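Projects > Year 3 > Group Projects > Clesteck

Collecting Hand-Held Gripper Demonstrations for a Packet Picking Task

Project report by Radoslava Krajčí, Joaquín Troncoso and Eimear Duggan
Supervisor: Dennis Goodall
Submitted Fri 11 February

1. Background

Clesteck is the name we gave to our picking policy, a network that takes camera images and puts out gripper movements. Last year's group trained theirs on examples recorded by driving a robot arm with a joystick. Their report says the recordings were slow to make and jerky to watch, and the trained policy copied the jerks. We decided to record people using hand-held grippers instead. The person moves at close to normal speed, and the camera on the gripper sees much the same view as it would on an arm.

The target we set in our proposal was 3000 demonstrations of small packets being handled at a table. This report covers how we recorded them, what we threw away and what we would change. Training is only covered briefly, as Lautaro Troncoso is writing that part up separately.

2. Grippers

Each gripper has two fingers with black pads. The pads are screwed on, so they can be swapped without taking the linkage apart. We tried bare plastic pads first and the packets slid out when they were held by a corner. Covered pads were much better but the covering wears, mostly at the upper edge where it meets the table or the side of a box. 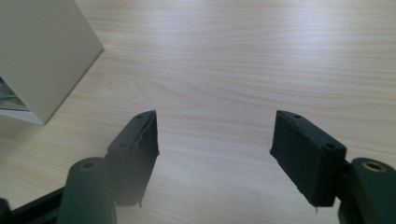
Figure 1. Gripper camera view of the finger pads, with the corner of the box at upper left.

We had some discussion about whether worn pads should be replaced during recording. Eimear's view was that a policy trained only on perfect pads would do badly once the real ones wore. Joaquín's view was that wear changes the grip as well as the picture, and that we could not separate the two afterwards. In the end we left pads on until they started to drop packets, and wrote the pad change into the session log.

Bright light on the pale table was the other problem with the gripper view. The far part of the tabletop can wash out nearly to white. We fixed the exposure by hand at the start of each session, which helped, although the automatic setting came back whenever Ondrejka (our recording program) was restarted. This cost us most of one afternoon.

3. Recording set-up

All sessions used the same table. The container stood in the middle, and the operator worked from the front edge with a gripper in each hand. A second view from head height was recorded along with the gripper views, so that there was always one picture showing both hands and the container together.
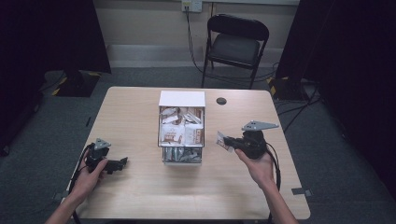
Page 6

The container has two levels. Printed packets go in the upper compartment and what appear to be silver and grey foil-wrapped packets in the drawer below. We chose it because the two levels need different wrist angles, and because packets that stand upright have to be pinched differently from those that have tipped over.

Cables were a nuisance throughout. Each gripper has one running down its side of the table, and if the operator crossed hands the two cables could tangle. We asked operators not to cross hands. That is a limit on the data and should be remembered by anyone who uses it.

4. Procedure

One demonstration ran from a start tone to a stop tone. The operator was told which level to work on but not which packet. If a packet was dropped, the operator was allowed to pick it up again and carry on, and the example was tagged "recovered". Examples with missing frames in any view were deleted.

Operators were changed every half hour. Radoslava checked the clips at the end of each session by playing them back at double speed.

5. Results so far

We kept nearly 3000 demonstrations after checking. Most of those deleted had lost frames in the head view, which we traced to a slow disk. Lautaro's first training run used only the upper compartment examples. The policy reached for packets sensibly but often closed the fingers too early. The drawer examples have not been used yet.

6. Changes for the next group

Use a faster disk from the start. Lock the exposure in the Ondrejka settings file. Vary the position of the container more than we did. The recordings will stay on the Mircombe share until June, and the log sheets are in the same folder.

Related projects
Flurkitz: sorting mixed cutlery with one arm
Joystick control for a small robot arm (last year's report)
Ondrejka user notes
Measuring pad wear on two-finger grippers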